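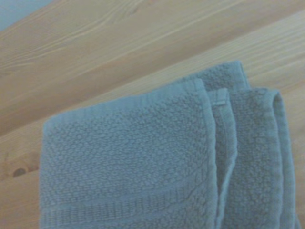 수건은 세 번 접어서 세워 넣어야 꺼낼 때 옆 장이 안 무너진다고, 지난번 갤러리에 어느 독자분이 댓글을 남겨 주셨어요. 읽자마자 무릎을 쳤습니다! 저는 몇 년을 눕혀서 쌓아 왔거든요. 맨 아래 깔린 수건은 계절이 바뀌도록 햇빛 구경을 못 했고요.

그래서 8월 한 달은 통째로 수건의 달로 정했습니다. 집 안 수건을 전부 꺼내 접는 법을 바꾸고, 수납장 칸을 다시 나누고, 접는 자리까지 새로 마련했어요. 이 페이지는 그 기록을 모아 둔 작은 갤러리입니다. 글은 짧게 쓰려고 했는데 신나서 자꾸 길어지네요.

회청색 테리 수건
제가 제일 좋아하는 색이에요. 파랑이라기엔 차분하고 회색이라기엔 시원한, 딱 그 중간! 오돌토돌한 고리 올도 좋지만 저는 아래쪽에 평평하게 짜인 띠를 볼 때마다 기분이 좋아집니다. 접을 때 이 띠를 기준선으로 삼으면 폭이 훨씬 고르게 나와요. 단 쪽은 두께가 있으니 손바닥으로 한 번 눌러 주고 다음 접기로 넘어가세요. 급하게 접으면 모서리가 삐죽 나옵니다.

수납장은 Perent 칸막이로 나눴습니다. 한 칸에 최대 8장까지 세워 넣는데, 욕심내서 더 밀어 넣으면 꺼낼 때 옆 장이 딸려 나와요. 조금 헐렁한 편이 보기에도 예쁘고 손도 편합니다. 손님용은 위 칸, 매일 쓰는 건 허리 높이 칸. 이렇게만 바꿨는데 아침 7시의 욕실 앞이 한결 평화로워졌어요(정말로요!).

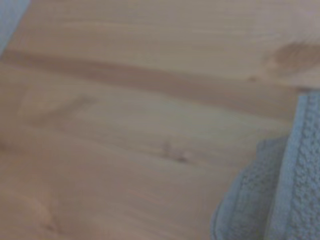
접는 자리를 정하는 데에 의외로 시간이 많이 걸렸어요. 침대 위는 푹신해서 선이 안 잡히고, 바닥은 허리가 아프고요. 결국 단단하고 평평한 나무 위가 최고라는 결론이 났습니다. 수건 아랫단을 나뭇결에 나란히 맞춰 놓고 시작하면 자가 따로 필요 없어요. 길게 흐르는 진한 갈색 결이 저한테는 눈금 같은 존재입니다. 가운데쯤 있는 작고 거뭇한 점도 정이 들어서, 요즘은 첫 번째 접는 선을 거기에 맞춰요. 이런 무늬가 있는 나무가 저는 참 좋습니다.

나무 위에서 접을 때는 표면에 물기가 없는지 먼저 손으로 쓱 훑어 보세요. 수건도 속까지 바싹 마른 뒤에 접는 게 좋고요. 띠 부분은 빨리 마르는데 단은 늦게 마르니까 단을 만져 보면 됩니다.

다음 갤러리는 Petosent 바구니에 손수건과 행주를 나눠 담는 이야기로 준비하고 있어요. 여러분은 수건을 몇 번 접으시나요? 돌돌 마는 분들의 이야기도 댓글로 기다릴게요!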